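Research Software Engineer, Manipulation Planning and Control

Floltberg Robotics Laboratory
Reference number: 2502
Position type: Full time, fixed term, with the possibility of renewal
Start: January

The Floltberg Robotics Laboratory invites applications for the position of Research Software Engineer within its Manipulation Group. The successful applicant will join the team responsible for Tindanent, the laboratory's planning and control software for two-arm handling of clothing and other soft goods.

Tindanent takes in camera images and joint readings and produces coordinated motion for both arms. It covers grasp selection, path planning, collision checking and low-level control. The code base is written in C++ and Python and is organized in 197 packages, most of them shared with other groups in the laboratory.

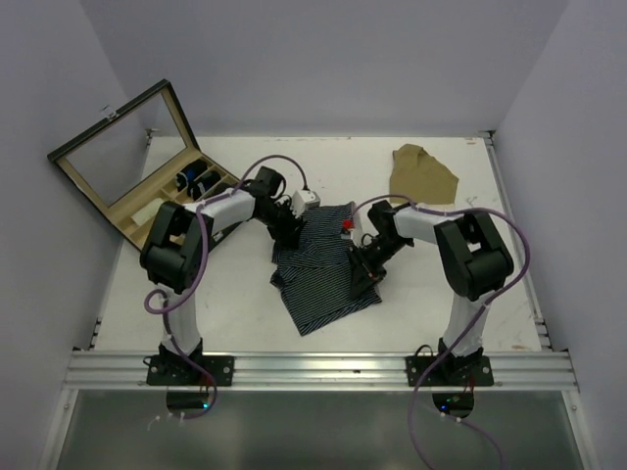
Robot cell, Manipulation Group: two arms with their grippers on a dark striped garment

Work on garments places particular demands on software. A shirt does not hold a fixed shape, and a plan made before contact may no longer suit the cloth once the grippers have closed on it. The group is therefore moving from long plans computed in advance to short plans that are revised as new images arrive. The person appointed will have a leading part in this change.

Duties

Maintain and extend the motion planner, including collision checking between the two arms and objects on the table.
Improve the timing of the control loop and document its behaviour under load.
Integrate perception models supplied by colleagues and report on their performance in use.
Develop tools for the replay, labelling and review of recorded trials. The present archive holds 492 hours of recordings.
Review code submitted by students and visiting researchers.
Take part in the weekly work at the robot cells, including calibration and fault finding.

The position reports to Marit Dahlgren. Day-to-day direction of the planning work is given by Tormod Engebretsen, and questions of perception are handled together with Leidy Llanos.

Wrist camera work

A portion of the position, up to 10 hours per week, is set aside for the Szűcs module, which estimates the position of cloth edges and folds from cameras mounted at the wrists. The module must tell layers of fabric apart at close range while the gripper fingers cover part of the view. Applicants with experience in segmentation, tracking or hand-eye calibration are asked to describe it in their letter.

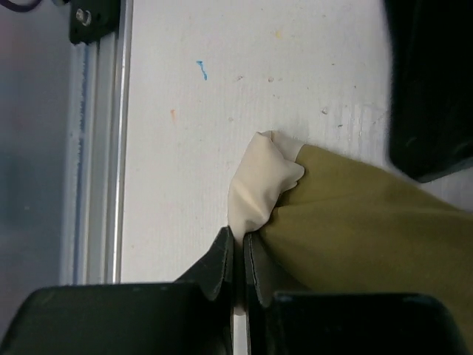
Wrist camera view: gripper fingers holding the cream end of a cream and olive-green fabric.

Qualifications

Applicants must hold a degree in computer science, engineering or a related field, or have equivalent practical experience. They must be able to write clear, tested code in C++ and Python and must have worked with at least one real robot system. A good working knowledge of Linux and version control is expected.

Experience with real-time systems, trajectory optimization or learned control policies will be considered an asset. Previous work with textiles is not required.

The working language of the laboratory is English.

Terms of employment

Salary is set according to the laboratory's pay scale and reflects training and experience. Staff are entitled to paid leave, pension contributions and support for conference travel. The position is based on site, as regular access to the equipment is necessary. Requests for flexible hours will be considered.

The laboratory is committed to fair hiring. Applicants who require accommodation at any stage of the process are invited to notify the personnel office, and such requests will be treated in confidence.

How to apply

Applications are to be submitted through the Bistell recruitment portal under the reference number given above. A complete application consists of a cover letter, a curriculum vitae, the names of two referees and a code sample or a link to a public repository. For joint work, please state which parts are your own.

Shortlisted applicants will be invited to an interview and a practical session on a recorded data set. Travel costs for interviews held on site will be reimbursed.

Questions regarding the duties of the position may be directed to Tormod Engebretsen. Questions regarding the application process may be directed to Elsa Bakke, Personnel Office.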